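Search Search this site Enter keywords Clear

Jiltoler Support Updates
Posted 27th April by Britta Wunderlich

1/ Jiltoler for Android will stop receiving updates on the old 2.x line at the end of this month. The following posts explain what this means for people who use the file manager on an older phone or tablet, and what they are asked to do before then.

2/ The 2.x line was kept alive for devices that could not run the newer app. In February we counted 3,183 devices still checking in with it. Of these, 1,231 are able to run the current version and have simply not been moved over. We would ask the owners of those devices to update first.

3/ To find out which version you have, open the app, tap the menu in the top corner and choose About. The version number is on the first line. If it begins with a 2, these posts concern you. If it begins with a 3, no action is needed.

4/ The 2.x app will not be removed from your device. It will continue to open, copy, move and rename files stored on the phone. Sign-in to Tekus folders will end, as the older app uses a method of sign-in that the Tekus service is closing.

5/ Files kept in a Tekus folder are not affected by this change. They remain in your account and can be reached from any browser. Please do not delete the local copies until you have checked that the same files appear online.

6/ Before updating, open Settings, then Backup, and choose Export. This saves your bookmarks, your list of hidden folders and your network locations in one small file. Passwords are not included in the export and will need to be typed in again.

7/ The export is saved to the Download folder under the name of your device. Users with more than one device should move each export to a separate folder, as the new app reads only the most recent one it finds.

8/ The current version may be installed over the old one. It is not necessary to uninstall 2.x beforehand, and we advise against it. Uninstalling clears the recycle bin, and anything in the bin at that moment cannot be brought back by our support desk.

9/ A number of users have asked whether the recycle bin itself is carried over. It is, provided that the bin is on internal storage. A bin kept on a memory card must be emptied or restored by hand before the update.

10/ Storage permission works differently in the new app. At first launch, Android will ask you to choose the folders that Jiltoler may open. You may grant access to all files or to selected folders only. The choice can be changed later in the system settings under Apps.

11/ If you select individual folders, the storage chart on the home page will show figures for those folders alone. We have received several reports of the chart being "wrong" – in each case the app had been given access to part of the storage and was showing that part correctly.

12/ The Pumphrey archive add-on is now built in. Those who installed it separately should remove it once the update is complete. Leaving both in place does no harm, but zip files will prompt you to pick an app each time they are opened.

13/ Password-protected archives made with the add-on will open in the new version with the same password. Split archives must have all their parts in one folder. The earlier practice of pointing the add-on to parts in different places is no longer supported.

14/ We are aware of copies of the 2.x package being offered on outside download sites. We cannot vouch for these. Packages published by us are signed, and Android will refuse to install an unsigned or altered copy over a genuine one. If you see the message "App not installed", please stop and contact us before trying again.

15/ Going back from version 3 to version 2 is possible but not recommended. The older app cannot read the newer settings file and will start with its defaults. Keep your February or later export if you think you may need to do this.
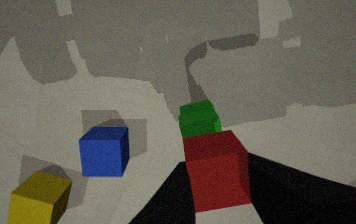

16/ Anyone who does go back should also turn off automatic updates for Jiltoler in the store app. Otherwise the newer version will be installed again the next time the device is charging and on Wi-Fi.

17/ Gemuneck tablets are a special case. The first model shipped with Jiltoler as a system app, which means it can be updated but not fully removed. On these tablets, choose "Uninstall updates" in place of Uninstall, restart, and then install the new version.

18/ We have tested the update on 61 phone and tablet models. On 2 of them the widget disappears from the home screen and must be added again by a long press. A correction is in preparation. No files or settings are lost when this happens.

19/ Devices running a version of Android too old for the new app may keep 2.x for local files. For Tekus folders on such devices, please use the browser. Uploads from the browser are slower with large videos, and we suggest sending these one at a time.

20/ Work accounts are handled by your own organization. If Jiltoler was set up for you by an employer or school, please wait for their notice. The update may be held back by their settings, and our support desk is not able to override them.

21/ The support form is the best way to reach us. Please give the version number, the device model and the exact wording of any message shown. Replies to these posts are read during office hours – but we cannot look up an account from a reply, and we ask that no one post an email address or password there.

22/ The help pages are being revised to match the new menus. Until that is finished, pages that describe the older app carry a note at the top. A further post will follow when the widget correction is released.

Britta Wunderlich
Jiltoler Support

Recent posts
Moving bookmarks between two devices
Tekus folders: changes to sign-in
How to empty the recycle bin on a memory card
Pumphrey add-on: questions about split archives
Gemuneck tablets and system apps
Choosing which folders an app may open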